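Home Shop Scales Storage Reading Room Contact

The Wernix Silver Coin Scale

20th April
By Baltazar Gallegos

Folks who have been reading our newsletter for a while know how I feel about keeping a little real money at home. Paper loses a bit of its worth every year, and the people in charge of printing it don't seem to lose much sleep over that. So you set aside some old silver, maybe a few dimes and half dollars from before 1965, and sooner or later you want to know whether what you bought is what the seller said it was. That's where a good scale comes in, and the Wernix is the one I keep on my own kitchen table.

It weighs up to 472 grams and reads to a hundredth of a gram, which is plenty for telling a worn quarter from a bad one. The tray is wide enough for the big silver dollars (my first scale wasn't, and I was forever balancing them on a bottle cap!). It comes with a 100 gram check weight, a printed card listing the proper weights of 13 common American silver coins, and a slipcover to keep the dust off.

Macario Cisneros put the card together for us last January, and he went back and forth with me over the type size until we were both happy. If your eyes are like mine you'll thank him. He has also added a short note on wear, as an old coin that has been through a lot of pockets will come in a little light and still be perfectly good silver.
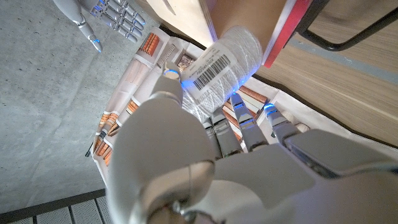

The Wernix runs on 3 AAA batteries, not included, and shuts itself off when you forget to. Please let it sit on a level table for a minute before you start, and run the check weight every now and then, especially if you've carried it along to a coin show.

We also carry the Jisberg, a smaller pocket model, for anybody who does most of their trading away from home, and the Figueroa coin tubes, which hold your silver nicely once you've weighed it. Both are on the Storage and Scales pages. If you want all of it in one box, write and tell me so and I'll pack it that way and save you the second postage.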